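From: Harish Yadav
To: teltwood-strength list
Subject: Re: [teltwood] Coming back after a long layoff, where do I start?

Hi Lajos and everyone,

Welcome to the list! I've been meaning to write back since your message came in, but April is a mess at work and I kept starting this on my phone and losing it. So it's long. Get a coffee.

On Apr, Lajos Dobos wrote:
> Hello all, I'm new here. I lifted pretty seriously in my twenties,
> then had kids, then a bad shoulder, then a desk job, and now I'm 47
> and get winded carrying the stroller up from the basement. I joined
> the Teltwood gym last month and went twice. Both times I tried to do
> my old program at half weight and both times I couldn't wash my own
> hair the next day.
>
> So, questions. How many days a week? Machines or free weights? Do I
> need to track food? My brother-in-law says 3000 calories or I'm
> wasting my time. And does the shoulder thing ever stop being a thing?
>
> Thanks, Lajos

OK, first, the hair washing. I laughed out loud because I did exactly the same thing when I came back. I'd been off for 6 years and I walked in and did five sets of everything like I was still 25. I had to type with my elbows propped on a cushion. Half of your old weights sounds modest but your old program was written for a guy who had been training for years, and it's the number of sets that gets you. Cut the sets way down. Two per exercise, stop while you still feel like you could do a few more, go home slightly annoyed that it was so short. That's the right feeling for the first month.

DAYS

Two. I know people will jump in and say three, and three is fine later on, but you have kids and a job and two is the number you'll still be doing by summer. I did two a week for most of my first year back and I have no complaints at all. Put a couple of days between them. If you miss one, don't make it up by cramming both into the weekend (I did that a lot, and I spent a lot of Mondays walking down stairs sideways).

MACHINES OR FREE WEIGHTS

Whatever's free when you get there, to be frank. The Teltwood place gets packed after 5:30 and you can spend half your session hovering near somebody's water bottle. I do a mix. Leg press, the seated row, then over to the dumbbells for presses and split squats. Dumbbells were much kinder to my shoulder than the bar because each arm can find its own path, and if something pinches you can turn your palms in a little and try again. I do nearly all my pressing that way now, palms facing each other, and I haven't touched a barbell bench in ages. I don't miss it as much as I thought I would.

FOOD

With all respect to your brother-in-law, 3000 is his number and not yours! I don't know what he weighs or what he does all day. When I got curious I wrote down everything I ate for a couple of weeks, and one of the days came out to 1747. I thought I'd been stuffing myself. Mostly I'd been skipping lunch and then eating crackers over the sink at ten at night. So what I'd say is write it down for a short while, just to see, and then quit. What I changed in the end was pretty boring: eggs in the morning, a real lunch, yogurt before bed. I don't count anything anymore. Other people on the list love their spreadsheets and will tell you so, and they're probably stronger than me, so weigh that however you like.

SHOULDER

Mine did get better. It took most of a year and it was so slow I didn't notice until I reached up for a suitcase and nothing happened. I can't tell you about yours. If it wakes you up at night, or your arm feels weak and not just sore, go see someone before you lift anything overhead. I waited too long and my physical therapist gave me a very patient look about it. She had me doing band pull-aparts and these slow wall slides, and I still do both while the kettle boils.

MY ACTUAL SESSION

You didn't ask for this but Quintana did last time the subject came up, and I never answered, so two birds. All of it is two sets except where I say so.

1. Five minutes on the bike, easy. If I feel rotten I make it ten.

2. Leg press, twelve reps. Slow on the way down.

3. Seated row, ten reps. I'll do a third set here if the machine isn't wanted, my back likes it.

4. Dumbbell press on a slight incline, 6 to ten reps. Pick a pair you're sure of, and when you can get ten on both sets, move up one. Wipe down the handles when you're done, please, the knurling holds on to everybody's sweat and chalk.
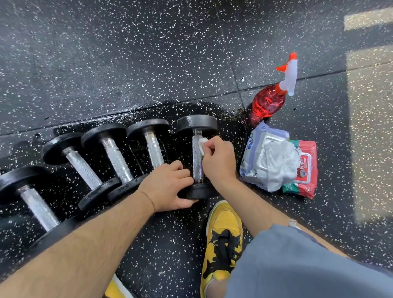
5. Split squats, eight each side. Hold on to something with one hand at first. I held on to the rack for months and I'm not ashamed.

6. Carry something heavy up and down the room until your grip gives out. You have a stroller, so you'll get more out of this one than anybody!

Then I stretch for as long as it takes to get bored, so not long.

The whole thing is under an hour, and that includes waiting around and chatting. Try the first three for a couple of weeks if the full list looks like too much. You can add the others whenever.

OTHER STUFF

Shoes: flat ones if you have them. I wore squishy running shoes for ages and felt like I was standing on a mattress in the split squats. Old canvas sneakers are great.

Parking: the lot behind Jilis Bakery is open to gym members in the evening, but the entrance is on the far side and there's no sign. I drove past it for weeks. Also the bakery is open late, and I'll leave that between you and your conscience.

Does anybody still have the Plurkoditz handout on shoulder warm-ups? It was two pages, stapled, with the little stick figures. I lent my copy out and it never came home. If you've got it, could you scan it and send it to the list? I think Lajos would get some use out of it, and I want mine back in some form.

Lajos, I'm usually in around 6:30 in the morning, it's quiet then and you can get on anything you want. Come say hi, I'm the one in the terrible orange hat. And let us know how the next session goes, including whether you can wash your hair.

Harish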